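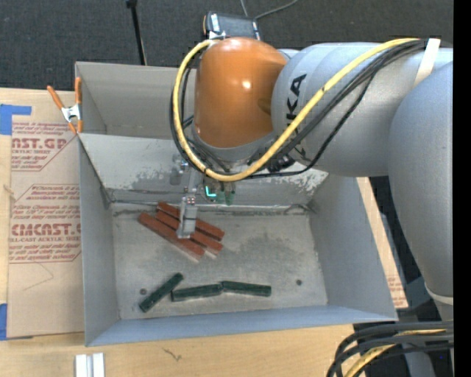 Segundo Ohemaa Aryee, a caixa cinzenta é funda demais para barras deste comprimento, e quem arruma acaba por as deixar em diagonal sem dar por isso. Pediu que se voltasse ao tabuleiro raso. Fica registado, mas por agora mantenho a caixa metálica na mesa.

Imprimir | Enviar por e-mail

Caderno de oficina, Dinholm — dezembro, entrada das 9h40
Assunto: arrumação das barras avermelhadas

Três barras compridas na caixa, paralelas à diagonal. O lote completo continua na estante do fundo: 26 unidades, cintadas duas a duas. Etiquetas do lote legíveis, exceto uma, que a Aba Ametepe vai reescrever.

Massa do lote pesada na balança do armazém: 1,361 kg por cinta, sem embalagem. A guia da Graltenum arredonda para cima. Não corrigi a guia, só anotei à margem.

Notas sobre a caixa:

Retangular, cinzenta, de metal. Ocupa bastante tampo. A mesa é de madeira clara e marca com facilidade; ao deslocar a caixa, levantar sempre, não arrastar. O risco junto ao canto da frente é antigo e já consta da entrada de novembro.

Com as barras em diagonal, o espaço que sobra fica dividido em dois cantos triangulares, ambos pouco úteis. Encostadas à parede comprida caberiam mais, mas ficam difíceis de agarrar pelo lado. Folga proposta entre barra e parede: cerca de 2 cm. O Yaw Agbenyega prefere encostar tudo e inclinar a caixa na hora de retirar. Não experimentei.

Separador: o de espuma que veio da Orham é alto e tapa a vista de cima. Cortar a meia altura ou dispensar. A Zuweira Yakubu tem a faca comprida, pedir antes do almoço.

Chão: alcatifa cinzento-escura, agarra limalha. Aspirar no fim do turno, com atenção à zona atrás da mesa e aos cabos que lá passam. O aspirador pequeno está sem saco.

Pendente:
— refazer a disposição com as barras paralelas ao lado comprido e comparar;
— confirmar com o Kaan Dağdelen se o tabuleiro raso ainda existe ou se foi para a sucata;
— passar a referência da caixa para a folha Ki, linha das embalagens reutilizáveis.

11h15. O tabuleiro existe, está debaixo da bancada de serrar, com uma pega solta. Dois rebites resolvem. Pedi-os ao armazém.

Imprimir | Enviar por e-mail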